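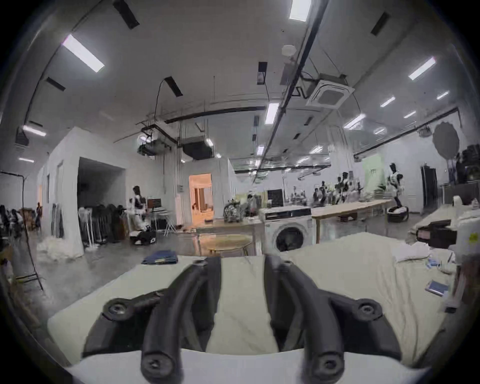
Figure 2. Cream sheet on a table, a fold held between two black gripper fingers; folded dark blue cloth at left.

3.2 Rooting of lavender cuttings

Softwood cuttings were taken from stock plants of one clone of Lavandula angustifolia at two nurseries, Ronura and Laizer. Each nursery supplied 1,000 cuttings. Non-flowering shoots were cut just below a leaf joint early in the morning, and the leaves were stripped from the lower half. No rooting hormone was used at either site.

Both nurseries used the same mix of peat-free compost and sharp sand, in deep plug trays. The trays at Ronura stood on an open bench under shade netting. Those at Laizer were kept in a closed case with bottom heat, and the lid was opened for an hour each day once the first roots showed. Watering was from below at both sites, and trays were left to drain before going back on the bench. 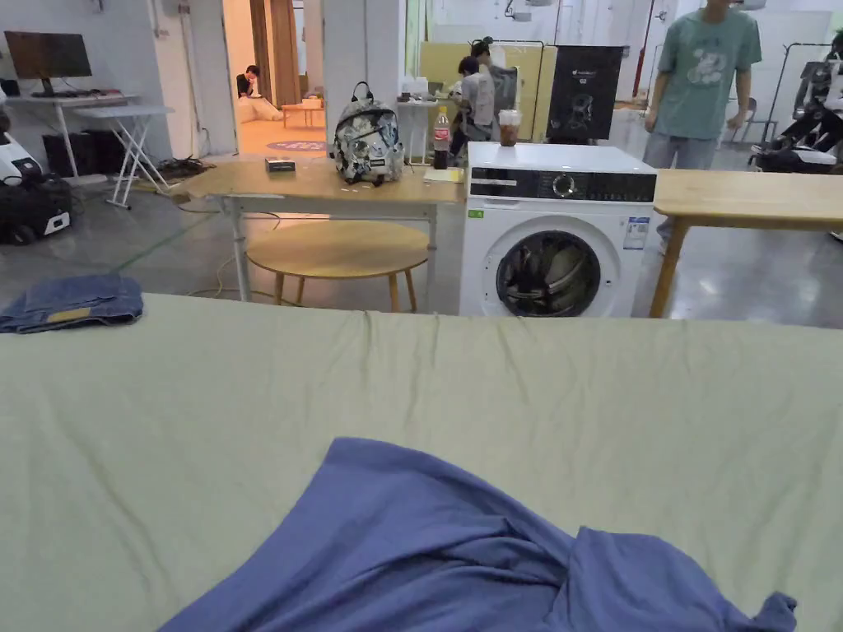 Losses were low. At Ronura 53 cuttings failed, most of them in the two trays nearest the door, where the compost dried out between waterings. At Laizer 31 failed. Grey mould was found on nearly all of these and had started on leaves touching the compost. The stripped length of stem had been left too short in that batch, and we would remove one more pair of leaves in future.

Cuttings at Laizer rooted sooner, but the top growth was soft and some plants flopped when they were moved to the cold frame in November. Plants from Ronura were shorter, with more side shoots, and needed no pinching before potting on. Root systems were scored by eye by Mwende Were at both sites, using the five-point scale given in section 2.4. Scores for the two nurseries overlapped widely. The stock plants at Laizer were a year older and had been clipped harder the previous summer, so the effect of the closed case cannot be separated from that of plant age in this trial.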